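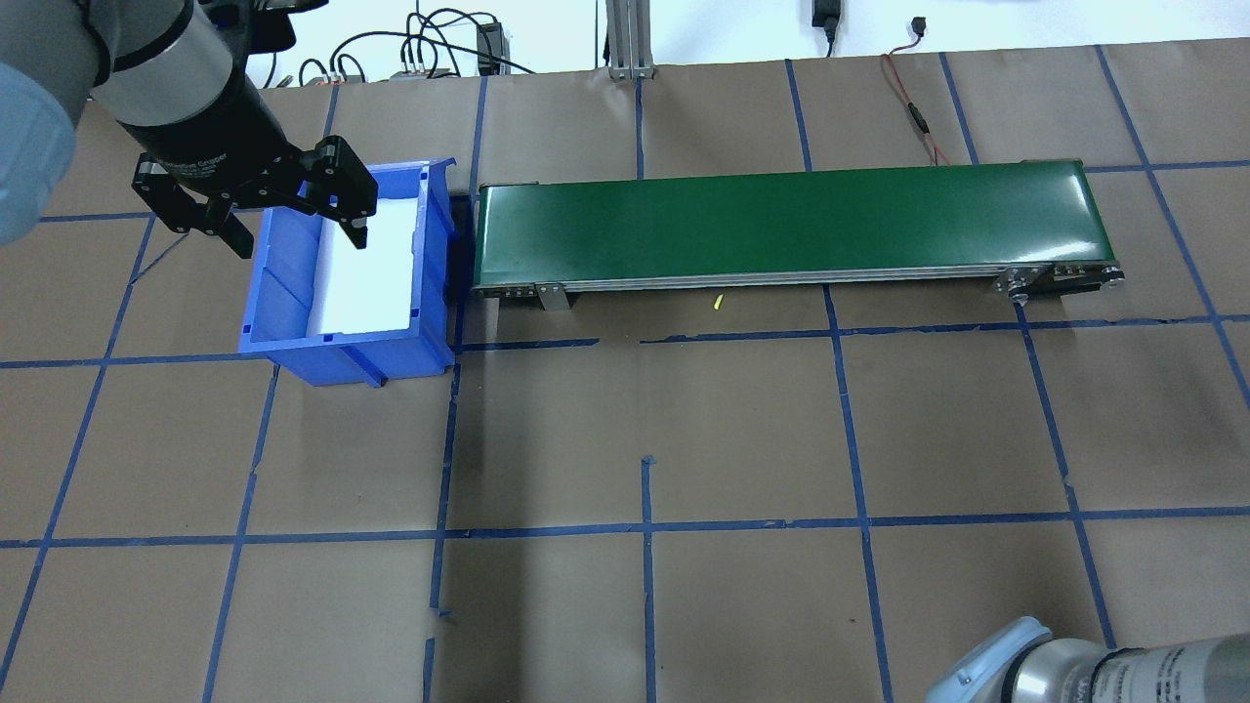 One of the two arms with its gripper at the blue bin, left of the conveyor.

Progress report to the Skadeo fund: open day and demonstration
Submitted by Dennis Mushi, August 8, 2022

The open day went better than any of us had dared to plan for, and I want to get it down while it is still fresh! Your grant paid for the second arm, the conveyor and the hours to set them up, so most of what follows is your doing.

We ran 15 demonstrations over the day. Each one was short: a quick talk, then a bin and belt task with the arms, then questions for as long as people wanted to stay (one group from Grikov stayed right through their lunch). The packers from Rácz asked the best questions by far. They wanted to know what happens when a part lands at an odd angle, and how long it takes to teach the arm a new item. We could answer the first one pretty well. The second we are still working on, and I told them so.

The tape grid on the table got more attention than I expected. We use the squares to call out where a part should be placed, and visitors picked it up right away. By the afternoon they were choosing the squares themselves and we were just typing them in.
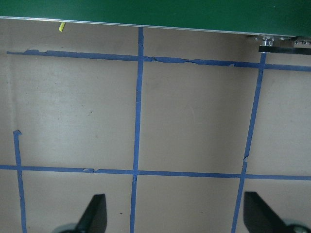 Calling out squares also gave us a fair way to compare one run with the next, and we would like to keep doing it. The tape needs to be laid again with more care before September. A printed sheet would be better still, and Hivbridge has offered to make us one at cost.

On the test work, the team has now logged 3,348 pick attempts under this grant, against the 3,000 we promised you for this period. Of those, 2,504 ended with the part in the right place on the first try. Most of the misses are small parts near the rim of the bin, where the fingers have little room. We have a slower approach path for that area and it looks good so far, though I'd like more runs before I give you a number.

Spending is on plan. The one change is that we moved a little money from travel to spare gripper fingers, as agreed with your office.

Next up is a return visit for the Rácz team in September, this time with their own parts on the belt. You would be very welcome to join us, and I'll send the times as soon as they confirm.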